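Community Help Forum
Health and Wellbeing > Home and Indoor Environment

Question
Carbon monoxide alarms in a rental property with a gas heater: what level should cause concern?
Submitted by Ekene Omoregie, 8/2/23
Status: Answered (3 replies)

I would be grateful for guidance on carbon monoxide in a rented home. The property is an older unit with an open-flued gas space heater in the lounge room and a gas cooktop in the adjoining kitchen. The previous occupants left a Skekel alarm with a digital display mounted in the hallway. Its instruction booklet is missing.

On several evenings in May, with the heater running and the kitchen exhaust fan switched on, the display showed 20 parts per million. The alarm did not sound. When the fan was turned off and a window opened, the reading returned to zero. My mother, who lives with me and has a heart condition, complained of a headache on two of those evenings. Mine was milder and may have been due to tiredness.

My questions are as follows.

Is a reading of this kind considered acceptable if the alarm remains silent?

Could the exhaust fan be responsible, given that it is electric and burns no fuel?

Is the landlord obliged to have the heater inspected, or is this a matter for the tenant? The managing agent, Dremolier, has advised that the heater was "looked at" before the lease commenced but has not supplied any paperwork.

I have read the general pages on this site concerning gas safety and did not find the fan addressed.

Answer 1 (marked as helpful by the person asking)

Please stop using the heater until it has been tested by a licensed gasfitter. A reading that appears only when the heater is operating should be treated as a fault, whether or not the alarm has sounded.

With respect to the first question, household alarms are designed to respond to a combination of concentration and time. A low concentration may persist for a long period without triggering the siren. The silence of the unit therefore means only that its alarm threshold has not been met. It should not be taken as a statement that the air is safe, particularly for an elderly person, a pregnant woman, a young child or anyone with heart or lung disease. Your mother should see her doctor and should mention the heater specifically, as carbon monoxide exposure is easily mistaken for influenza or fatigue. If either of you experiences headache, dizziness, nausea or confusion while the heater is on, leave the building at once, move into fresh air and telephone emergency services on 000.

With respect to the second question, yes. An exhaust fan removes air from the dwelling, and replacement air must come from somewhere. In a well-sealed home it may be drawn down the heater flue, bringing combustion gases back into the living area. This is commonly described as negative pressure or flue spillage. The effect you report, in which the reading falls once the fan is off and a window is open, is consistent with it, although only a test can confirm the cause. The gasfitter should be asked to carry out a spillage test with all exhaust fans in the kitchen, bathroom and laundry running and with doors and windows closed. A test carried out with the fans off will not reproduce the conditions you have described.

The gas cooktop should be included in the same visit. A flame that burns yellow or orange, or that leaves soot on the base of saucepans, requires attention. A cooktop should never be used to heat a room.

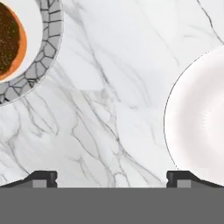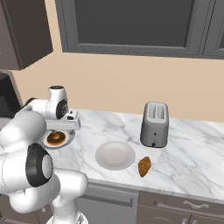
Kitchen benchtop views, both computer-rendered.

With respect to the third question, obligations differ between states and territories. In Victoria, for example, rental providers are required to arrange a gas safety check by a licensed gasfitter every two years and to keep records of it. Elsewhere the duty may arise under the general requirement to keep the premises in good repair. Your tenancy authority can confirm the position where you live. In any case, write to the agent, describe the readings and the symptoms, and request both an urgent inspection and a copy of the last service record. An email is sufficient. Keep a copy.

Answer 2

I agree with the above. We had a similar problem at Hjaltested, the retirement village where I sit on the residents' safety group. There were wall heaters in the older units and new range hoods had been fitted during renovations. Two units failed the spillage test. The heaters were disconnected the same day and later replaced with reverse-cycle units.

I would also recommend checking the date on the alarm. The sensors do not last indefinitely, and the replacement date is usually printed on the back or the side. Pressing the test button checks the battery and the siren. On most models it does not check the sensor. If the alarm is past its date, buy a new one, and do not rely on the old readings as being exact in either direction.

The hallway is a reasonable position if it is close to the bedrooms, but a second alarm in the room with the heater would be sensible. Follow the manufacturer's booklet for the height and the distance from the appliance.

Answer 3

Our heater is a Stirkar and it has never given any trouble in all the years we have had it. We always leave a window open a little. The smell would let you know if there was a leak.

Moderator's note on Answer 3: Carbon monoxide has no smell, colour or taste. The odour added to household gas assists in detecting unburnt gas and gives no warning of carbon monoxide. An open window is not a substitute for servicing. The reply has been left in place so that this correction may be read with it.

Follow-up from the person asking

Thank you to those who replied. The heater has been turned off and I have written to Dremolier requesting the inspection and the service record. The date on the back of the alarm had passed, and a new one has been purchased. My mother has an appointment with her doctor. I have asked that the gasfitter conduct the test with the kitchen and bathroom fans both running, and will add the result to this page once it is received.

This page provides general information only and does not replace advice from a doctor or a licensed gasfitter. For advice on suspected poisoning in Australia, telephone the Poisons Information Centre on 13 11 26.

Related questions
Portable gas heaters and camping stoves used indoors
Condensation and mould in rooms with unflued heaters
Requesting urgent repairs from a managing agent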